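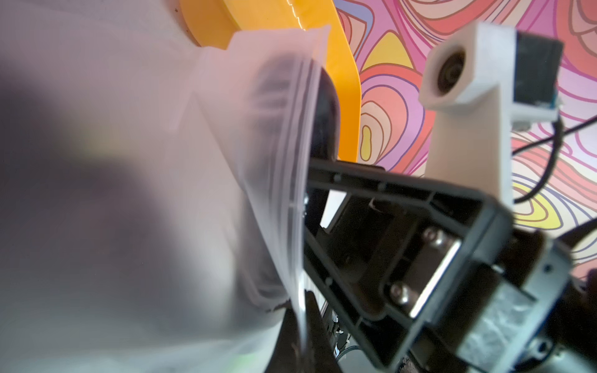

We use cookies to remember your language and region. Accept | Settings

Florkex Gripper Kit: Set-Up Guide
Section 9. Handling bags and thin film

Read this section before you run the kit on plastic bags. Film folds, slides and shines, and the factory settings are meant for rigid parts.

Before you start
1. Switch the arm to Hold and wait for the steady light.
2. Wipe both fingertips with a dry cloth.
3. Check that the camera cable can move freely through the full swing of the wrist.
4. In the Cullach panel, open Grip > Profiles and load profile 123 (Thin Film).

CAUTION: Keep hands clear of the fingers whenever the arm is out of Hold.

Teaching the grip
5. Jog the open gripper to the edge of the bag. Go in slowly for the last part of the move.
6. Close until the fingers just touch the film, then press Set Contact.
7. Raise the force one step at a time until the bag stays put under a light tug. Do not go above 177 on the force scale.
8. Lift a short way, pause and save the pose.
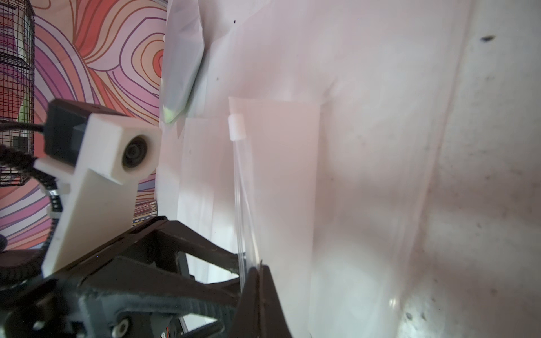
9. Repeat the lift with the bag turned to a new angle and save that pose too. Two poses are enough for most jobs.

Note: Clear film can fool the wrist camera. If the panel shows "No edge", change the angle of your lamp and try again. Raising the exposure seldom helps.

Note: Profile 123 does not cover filled bags. Use the Heavy Bag profile for those.

Care
Inspect the fingertips after every 1,000 cycles. Replace both together. The screws on the mounting plate should be snug; do not use thread glue.

Section text by Primo Marras. Tested by Lâm Sầm, Ukska service desk.

Related guides
Section 8. Camera focus and aim
Section 10. Soft goods
Mancuso table clamp: fitting sheet
Cullach panel: error messages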